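5 July 2021
Project Clirkach, pushing bench
Notebook entry, block pushing from language goals, goal relabeling runs

Carried over from the last entry: the policy trained on the Rincombe set stalls when two blocks of the same color are close together. The rod goes to the right region, hovers, drifts a few millimeters back and forth, and times out. Counted as a failure in all tallies below.

Changes since then:

Workspace limits in the controller pulled in 10 mm on every side. The old limits let the rod push a block half off the board, and those episodes had to be thrown out anyway.

Rod height fixed in software. The policy now outputs only x and y deltas. The z channel was never used for anything except noise in the action loss.

Relabeling window changed. Before, each teleoperated recording was cut into fixed-length pieces and each piece got one instruction. Now the annotator marks start and end and types the instruction freely. Pieces vary a lot in length. The shortest are single nudges ("move the heart a bit left"), the longest are full regroupings.

After filtering we have 2,086 labeled pieces. Filtering removed pieces with no block motion and pieces where the instruction named a block that did not move. The second check is done by script using the block tracker, so it inherits tracker errors. I looked through the rejects by hand and put a small number back, mostly cases where the tracker swapped the two yellow blocks.

Bench layout is unchanged: maple-colored board bolted down on the perforated table, rod clamped below the silver housing on the arm. Board coordinates are taken from the near left corner. Blocks go down by hand before each episode, with positions read off the randomizer sheet, then nudged if the sheet puts two of them on top of each other.

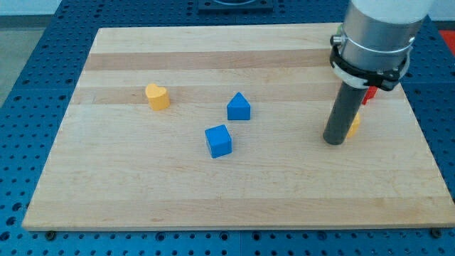
Rod over the board, blue cube and blue triangle grouped near the center, yellow heart to the left.

Layouts like this one are the hard case. With the cube and the triangle this close, "push the blue triangle toward the heart" needs an approach path that does not disturb the cube. A straight line from the rod to the triangle is often fine, but the contact side matters. If the rod arrives on the wrong side it has to go around, and going around is what the old policy would not do.

Occlusion is the second problem. From this view the rod hides most of whatever is behind it. The red block is down to a sliver and the yellow one beside the tip is only partly visible. The tracker drops blocks in that state, and the policy has no memory beyond its short frame stack, so a dropped block is gone until the rod moves.

Evaluation, same instruction list for both policies, 80 episodes each, success judged by the final block position against the threshold in the Tumine config:

Old policy (fixed pieces): 41 of 80
New policy (marked pieces): 59 of 80, so nearly 74 percent

Both were run with the new workspace limits and fixed z, so the difference should come from the labels. It could also come from the data volume, as the two sets are not the same size after filtering. Need a run with the new set cut down to match before claiming anything.

Failure notes, new policy. Most of the remaining failures are timeouts in the same-color case. The stall is still there but shorter. In several episodes the rod hesitated, then committed to the wrong block of the pair and finished the push cleanly. I prefer that to the stall, since it points at grounding and leaves the motion side alone. A few failures were overshoot: block reached the target, rod kept going. No stop token in the current action space. Latuheru had one and it was dropped in the port.

Things that did not help: larger frame stack (slower, same score within noise), color jitter on the input (made yellow versus red worse, turned off again).

To do:
Size-matched run as above
Put the stop token back, retrain, same instruction list
Log the rod tip position at timeout so the stalls can be plotted on the board
Try a second view, higher up, for the tracker only. Policy input stays as is for now
Check bolt torque on the board. Origin was off by a little over a millimeter at the last calibration
Data from December stays out of the training mix until the old z offsets are corrected

Checkpoints and configs are in the Clirkach folder under today's date. The old policy is frozen, do not overwrite.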